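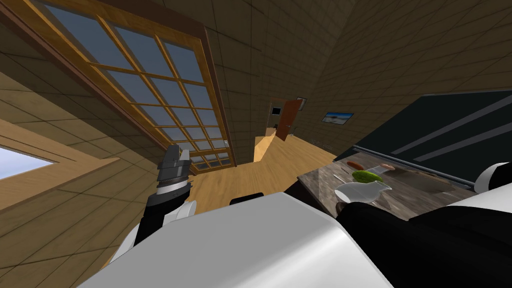

# mukgate-checks

Wandering monster checks from old-school dungeon play, typed up from paper. Last revised Mar 24, 2022.

Read the caveats before you quote any of this at anyone. The set is small and the people who kept the notes had better things to do at the time. I have already seen it used to "prove" that one-in-six checks make players move faster. I don't think it proves that. I don't think it proves much of anything, though it does put a dent in a few things people say very confidently about how these games are played.

## What's in it

- 193 session records
- 4 campaigns: Losta, Mukgate, Wan and Furkmont (the last is also the town the club meets in)
- one row per check in `checks.csv`, one row per session in `sessions.csv`
- the encounter tables as the referees wrote them, in `tables/`, spelling mistakes left in

A "check" means the referee rolled to see whether something turned up. If the referee simply decided that the ghouls arrived, that isn't a check, and it goes in `sessions.csv` under `fiat` with a yes or no. I suspect `fiat` is badly under-reported. Referees like to be thought of as neutral, and the ones who shout loudest about letting the dice fall where they may had the neatest sheets, which makes me trust those sheets less.

## Fields in checks.csv

| field | meaning | trust it? |
|---|---|---|
| `session_id` | campaign initial plus a running number | yes |
| `turn` | dungeon turn when the check was made | so-so |
| `level` | dungeon level, blank for wilderness | yes |
| `die` | size of die rolled | mostly |
| `target` | number needed for an encounter | mostly |
| `roll` | what came up | see below |
| `encounter` | y or n | yes |
| `creature` | as written by the referee | yes, if you can make sense of it |
| `reaction` | 2d6 reaction total, where recorded | no |

`roll` is blank more often than I'd like. Plenty of referees wrote down only the rolls that produced something. If you work out an average from that column you'll get rubbish, and the rubbish will look quite convincing. Use `encounter` and `target` instead.

`reaction` was added late and only the Wan referee ever used it properly. In the other campaigns it was filled in afterwards from memory, and nearly every entry is a number that matches what happened at the table. I would drop the column, but somebody will ask for it, so it stays in with this warning attached. 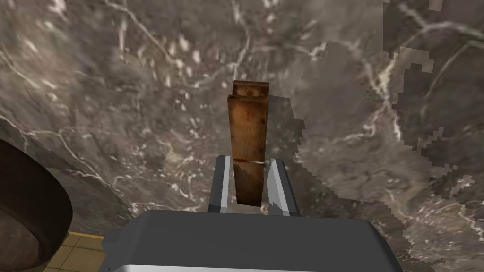
**Furkmont Games Club · Old Rules Section**

## How it was collected

Referees kept a tally sheet behind the screen and handed it in at the end of the night. The sheets changed twice. The first version had no space for the turn number, so for early Losta sessions `turn` was worked out by counting ticks, on the assumption that one tick was one check and checks came every second turn. That assumption comes from the rulebook. Whether anyone stuck to it is another question.

The longest session in the set runs to up to 55 turns, depending on how you read a stretch where the party was asleep, or said they were. I've marked it `disputed` in `sessions.csv`.

Creature names were left alone. "Gobs", "goblins" and "gobbos (same lot)" are separate values. There is a lookup file, `creature_map.csv`, that joins them up, and you're free to disagree with it. I couldn't decide whether the Mukgate "bog men" are lizard men under another name, so they have their own line.

## What people claim, and what the sheets say

**"Frequent checks punish slow play."** Perhaps. Sessions with more checks did have more encounters, as you'd expect from rolling more dice. Whether the players noticed and changed what they did isn't recorded anywhere, and I don't see how it could be got out of these files.

**"Old-style tables are deadly."** There are 13 character deaths in the whole set that the sheet puts down to a wandering encounter. I was expecting more. Then again, a good many fights started with a wanderer and ended in the next room with whatever lived there, and those are put down to the room.

**"Nobody rolls for reactions."** The Wan referee did. For the rest, see the note on that column.

**"You can balance a table by maths alone."** The Losta tables were built that way, with a level-by-level budget and a spreadsheet. They gave giant rats so often that the party named them. I've kept the spreadsheet out of the repo. It adds nothing.

## Things you shouldn't do with it

- Compare campaigns as though they used the same rules. Losta checks every second turn, Mukgate every third, Wan whenever there was noise, and Furkmont changed its mind partway through.
- Treat sessions as independent. It's largely the same players going back into the same holes.
- Train a name generator on `creature`. Someone tried. The output was mostly "rat".
- Cite it as evidence of how the game was played in the seventies. Everything in it was played recently, by people who had read a lot of opinions first.
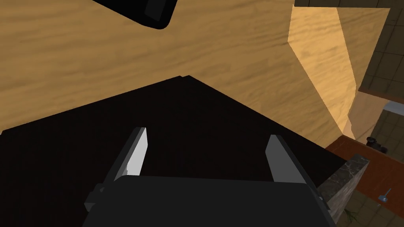 _Old Rules Section, Furkmont Games Club_

## Known problems

1. Mukgate sessions 8 and 9 may be the same night written up by two people. The creature lists match and the turns don't. Both are in.
2. Some d6 checks are listed with a target of 6 and some with a target of 1. It's the same chance either way, but sort by `target` and you'll think you've found something.
3. Dates have been taken out. The order within a campaign is right as far as the sheets go.
4. A few Wan rows have a `die` of 20. I asked and was told this was correct. I'm not convinced.
5. Wilderness checks are thin and come almost wholly from one long journey in Furkmont that the players still complain about.

## Changes

- Took out the "danger score" column. It was my own idea and it didn't hold up.
- Split `fiat` off from `encounter`.
- Fixed level numbers in Losta, where the referee had counted the entrance cave as level one in March and as level zero afterwards.

## Use and corrections

Copy it, change it, print it, argue with it. If you find a mistake, open an issue with the `session_id` and tell me which sheet you think is wrong. "This doesn't match how I run it" will be closed.

If you have tally sheets of your own I'd be glad to see them, but I need the blank results as well as the good ones. A list of exciting encounters is no use to me.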